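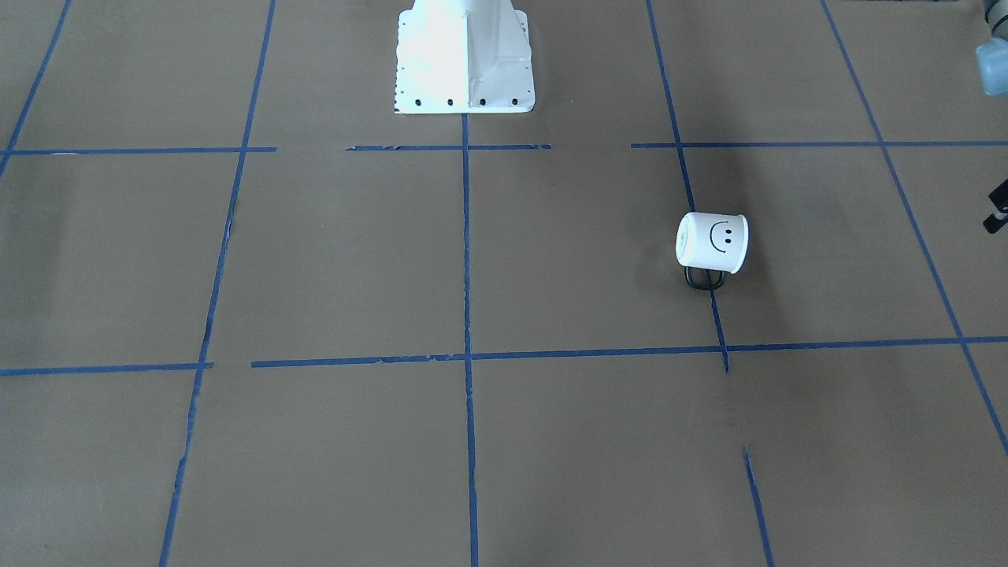 Endurance racing has a practice time problem, and the small teams are the ones paying for it. When Fulgencio Barrera ran his two-car Larna effort, a privateer could show up early in the week and lap until the tires were gone. Now a new entrant gets four hours of running before qualifying, and the works teams arrive having done all of theirs in a simulator. What's left for everyone else is rehearsal on the ground. Blue painter's tape on brown paper, laid out in big squares, is a perfectly good way to mark where a wheel gun, a jack and a pair of feet should go, and it costs next to nothing. But it won't teach a rookie driver how the car feels at 2 a.m. on a full tank.

I would give back two hours, at night, to any team entering fewer than three cars. Amber Vermeulen argued in June that this punishes success. I don't see it. The Vondby cars covered almost 1,000 test miles before the season opener at Bañuelos. Jilatik, with one car and a crew that mostly has day jobs, covered 270. 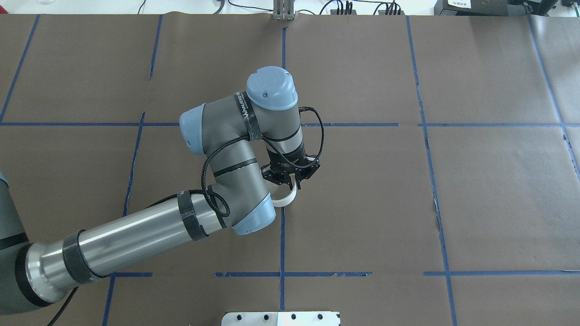 The other objection is cost, and that one is fair. Track time means marshals, fuel and a medical crew. Still, the series found the money for a longer grid walk, and with 46 cars entered, a modest rise in the entry fee would cover most of it. Ezequiel Sandoval has said he would pay his share tomorrow. I would ask the bigger teams to do the same, and I would put it to a vote before next year's rules are printed.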